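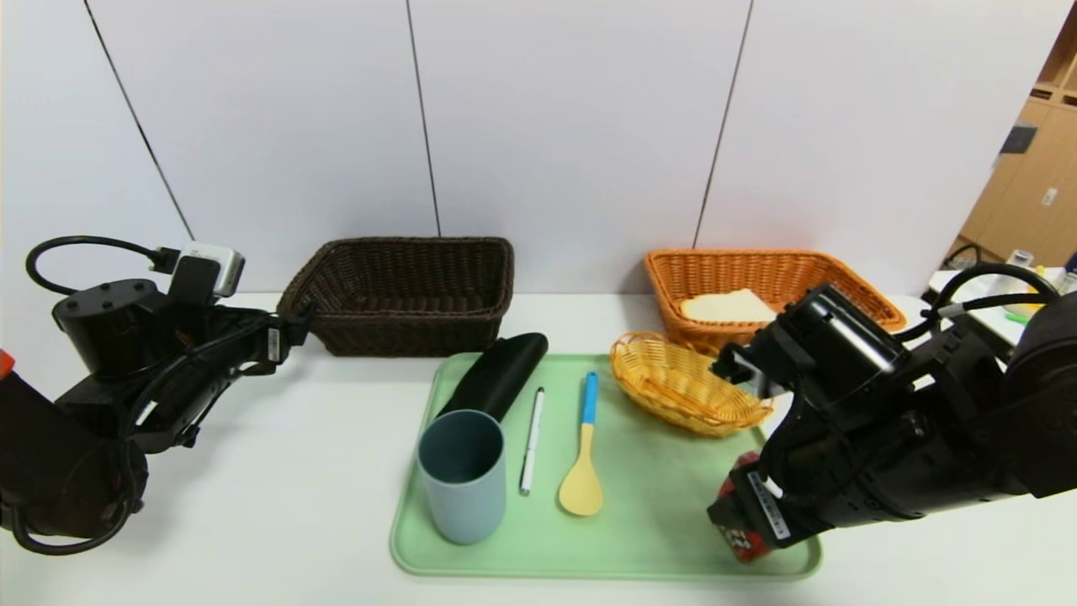
slice of white bread, woven basket

OK so I've been baking my own sandwich bread since January and I have thoughts. Plain white sandwich bread, the stuff you put peanut butter on. Thread, because I can't shut up about it 🍞

Background: the bakery on the corner here in Meldale closed and the only loaf left within walking distance is the squishy one from the gas station. I gave it a month. It goes gummy the second it meets a tomato.

First loaf: brick. Second loaf: brick with a hole in it! I was measuring flour with a coffee mug and packing it down like brown sugar (please don't do this). Got a cheap scale and the third one looked like bread.

The numbers that finally worked for me: 440 grams of flour, a packet of yeast, a spoon of sugar, a good knob of butter, salt, and enough warm milk that the dough feels a bit too sticky. You'll want to add more flour. Leave it alone for ten minutes and then see how you feel.

I use the Yakubu flour from the co-op, the one in the blue bag. The bigger brand at the supermarket is fine too, it just drinks less milk, so go slow when you pour.

Rising! Every recipe says one hour. My kitchen in winter is an icebox and it took closer to two and a half. I ended up putting the bowl in the oven with only the light on, and now it's an hour like everyone promised.

40 minutes in the oven for my pan. If the top gets dark early I lay foil over it. Then out of the pan right away or the bottom goes soggy, and then comes the worst part, where you have to wait.

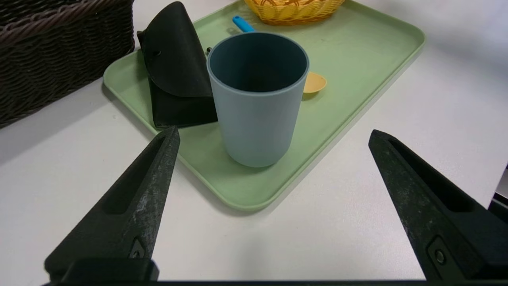 green tray, white table

I have never once waited long enough. I cut into it hot, the slice squashes flat, I eat it standing at the counter with too much butter and I regret nothing.

Cost, since a few of you asked: my loaf comes out cheaper than the nice one at the Trillton market and a little more than the gas station one. I'm not counting the scale. Or the second pan. Or the bread knife I got after the second pan...

Storage: cut side down on the board the first day, then a bag. Never the fridge, it goes stale so fast in there. If we won't finish it I slice the rest and freeze it, and toast it straight from frozen. Around 6 slices usually make it to the freezer.

Next up is a loaf with oats in it, and I want to try the overnight kind where the dough sits in the fridge and you bake it at breakfast. If you've done that one, did you shape it before or after the fridge? I've read both and I'm starting Monday either way.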